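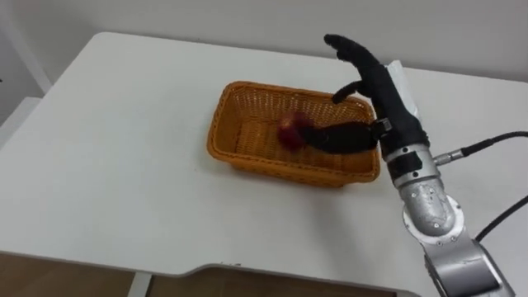
Trerkbridge season 2: broadcast order vs. production order

mullion_k
Starting a separate thread because the general one keeps burying this. The streaming version of season 2 follows broadcast order. The disc set follows production order. Both have 13 episodes, but the fourth one is different: streaming has "The Halim Account" in that slot, and the discs have "Low Water."
The end credits carry production codes, and those match the discs. Does anyone know which order the writers intended? I'm building a watch guide and would like to list one order with notes.

tapehiss
Production codes tell you when an episode was assigned a slot in the shooting schedule. They don't tell you the story order. A script that needs a night location gets moved to whatever week the location is free, and the code goes with it. I wouldn't use codes as evidence for anything except the shoot.

mullion_k
Agreed in general. In this case the codes fix a continuity problem, though. In "Low Water" the inspector still has the old office at Skollside. In "The Halim Account" she has moved. Broadcast order has her move out, move back with no explanation, and move out again.

orrin_v
The office is the weaker argument. Look at the recaps. The "previously on" segment before "Low Water" on streaming includes a shot from "The Halim Account." Someone cut that recap knowing the broadcast order. If the producers wanted it the other way they had a chance to say so in the edit.

tapehiss
Recaps are usually cut late and often by the network's promo department. They follow the airing schedule by definition. Same problem as the codes, from the other end.
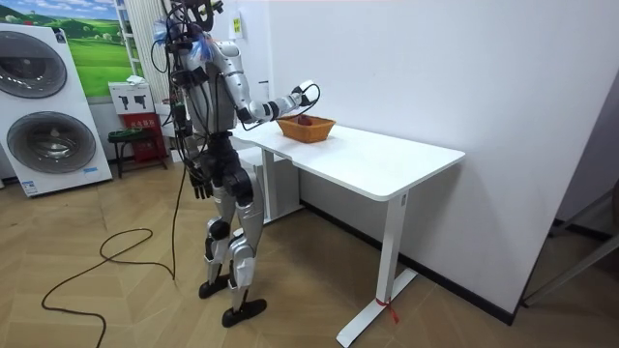 Humanoid robot reaching toward a woven basket on a white desk

orrin_v
Then what would you accept?

tapehiss
Dialogue that refers to a dated event inside the story. The Clasdale hearing is set in February, and three episodes mention it. If "Low Water" treats it as upcoming and "Halim" treats it as finished, that settles those two.

fenwick_rd
I checked this on the discs. "Low Water": the sergeant says the hearing "is going to be a mess." Future tense. "The Halim Account": the hearing isn't mentioned at all, but the suspended officer is back at his desk, and his suspension ended with the hearing. So production order holds for that pair.
It does not hold for the rest of the season. Discs put "Signal Box" before "The Long Ledger," and the dialogue only works the other way around. Neither release is right all the way through.

mullion_k
That is useful. So the guide would need a third order: discs as the base, with "Signal Box" and "The Long Ledger" swapped.

orrin_v
I still think a guide should default to broadcast order and footnote the exceptions. Most people are watching on streaming. If your list doesn't match the episode numbers on their screen they will give up on it. The office thing bothers maybe one viewer in a hundred.

mullion_k
Titles first, streaming numbers in parentheses. Nobody has to do any conversion.

naveed_k
Naveed Kakakhel here, I maintain the episode list on the fan wiki. We use broadcast order for numbering because every outside reference uses it, and we have a separate column for disc position. I can add a story-order column if fenwick_rd posts timestamps for the dialogue. Please give disc timestamps and say which region, because one of the releases runs at a different speed and the times drift.
Also, the finale is listed as 123 minutes on streaming and as two episodes on the discs. Our count of 13 treats it as two.

fenwick_rd
Region 1 for mine. I'll post them tonight after 9.

tapehiss
Fine with a third column as long as it's labeled as inferred. There is no writer statement behind it.

naveed_k
It will say "inferred from dialogue" in the header.

orrin_v
No objection to a column. My objection was to making it the default.

mullion_k
Noted. I'll hold the guide until the timestamps are up.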